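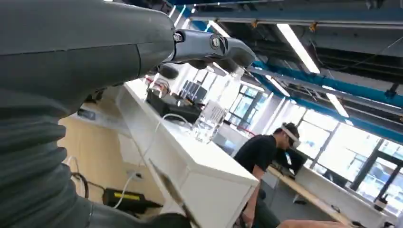

What do you do with a bottle of water that somebody left on a counter? You leave it where it is until you know whose it is, or you pour it down the sink and quit thinking about it.

Loubna Farouk had never managed the second. She had taken the job at Grusgate in February, on the understanding that she would tidy the place up before the lease ran out, and on her first morning she was handed a sheet of paper with the heading The Skillel Method. It had 38 steps. Step one was to stand still and ask the room what it wanted.

She stood still. The room wanted its cables picked up, as far as she could tell.

"You're not listening to it," said Slaoui, who had bought the method from a company called Grornutine and had paid for the full course, with the binder.

"I'm listening. It's a white counter with two monitors on it."

"And what does the counter say?"

"It says people put things down on it and go home."

Slaoui wrote something in the binder. He was a decent man and he paid on time, but he believed what was printed on good paper. The binder promised a room that was 100 percent clear, and 100 percent calm on the page after that. Loubna asked how they had measured the calm. He said there was a questionnaire.

"Who fills it in?"

"The person who bought the course."

"Well, then," said Loubna.

She started on the floor. Power strips collected grit, and a cord hanging off a counter would catch a foot sooner or later, binder or no binder. She wound up what wasn't plugged in. What was plugged in she followed with her hand to the other end before she touched anything, a habit she had from her mother's shop, where a cousin had once unplugged the freezer to charge a phone. Slaoui read steps aloud from the doorway. Step 10 said that every object must be thanked.

"Thank you," Loubna said to a screwdriver, to get it over with.

By noon she had most of the counter wiped and had come to the bottle. It was a clear plastic one with a label around the middle. According to the method, a drink left behind was an unfinished intention, and it had to be returned to its owner or released.

"Whose is it?" she asked.

Slaoui didn't know. He thought it might be his.

"Is it or isn't it?"

"I drink that kind. But so does everyone -- it's water."

She unscrewed the cap and sniffed, which told her nothing. He looked so worried about the intention that she nearly felt sorry for him. Then she put the cap back on, wiped under the bottle, and set it down exactly where it had been.

"That isn't one of the steps," said Slaoui.

"No," she said. "Is there any coffee in this building?"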